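The dishwasher can wait

Xiaoyan Zou
25 May 2020

Every few months a company puts out a video of a robot folding a towel, and every few months my brother-in-law sends it to me with a note saying my job is finished. I pack and sort returned goods at a sporting and housewares warehouse. I have done it long enough to have an opinion on whether a machine can take over, and my opinion is that it can take over some of it now, a good deal less than the videos suggest, and almost none of what I do when I get home.

Start with the warehouse. We handle returns for Zastano, which sells everything from camp stoves to dog toys. A bin arrives, and somebody has to take each thing out, decide what it is and whether it can be sold again, and put it in the right place. On a slow shift I might clear 500 items. The conveyor does the moving and the scanner does the reading, and both of them are better at it than I am. What neither can do is reach into a bin of mixed stuff and come out with one thing, undamaged.

People who don't do this work tend to think the hard part is knowing what the thing is. I thought so too. Software can now tell a kettle from a colander most of the time. The trouble is in the hand. A price tag on a string catches on a strap. A box has come unglued on one side, so lifting it by the top leaves the contents behind. You learn these things through your fingers, and you correct for them before you have noticed doing it.

A ball is where most of the grippers do well, and it is fair to give them credit for it. It's much the same from every side. It gives a little when squeezed and the felt offers some grip. If you wanted to pick a household object that suits two straight fingers, you would be hard pressed to find a better one. 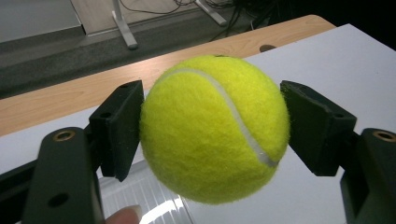 A tennis ball held between the two fingers of a gripper.

Picking up balls is a real chore. Anyone with a dog or a child does it daily, and tennis clubs pay teenagers to do it. If a machine could go around a living room at night and collect them, I would be glad of it. But a living room also has socks, and a sock has no sides. It has a puzzle piece under it and a charging cable through it. My kitchen is worse. Last June I kept a tally for one week of everything I picked up and put down between getting home and going to bed, and it came to 227 separate things on the first evening alone. Very few were round. There were wet lettuce leaves, a full cup, a cling wrap box with the sharp strip along the edge, and a pot lid too hot to hold for long.

The firms know this. A salesman from Prolex came through our building last winter with a sorting arm, and he was straightforward about it. Give it sealed cartons within a set range of sizes, he told us, and it would keep up all day. Give it loose returns and it would want a person standing beside it. Our manager asked how often that person would have to step in. He said once in every 18 picks, on our kind of stock. We didn't buy it, and I think that was the right call at that price. For the carton line at the other end of the building I would have said yes.

I don't say any of this to protect my job. I am 50, my wrists hurt, and there are parts of the work I would hand over tomorrow. Lifting cartons off a pallet is one. I would also hand over the vacuuming, and in fact I have, to a little disc that does a decent job of the hallway as long as I lift the rug first.

My objection is to the timetable. Councils are making plans for home care on the assumption that machines will soon be doing the dishes and the laundry for older people, and in the meantime the wages of the aides who do that work now stay where they are. A gripper that can hold a ball is a good start. Before anyone budgets on it, I would want to see it clear a sink on an ordinary weeknight, in a house it has never been in, with the good glasses at the bottom.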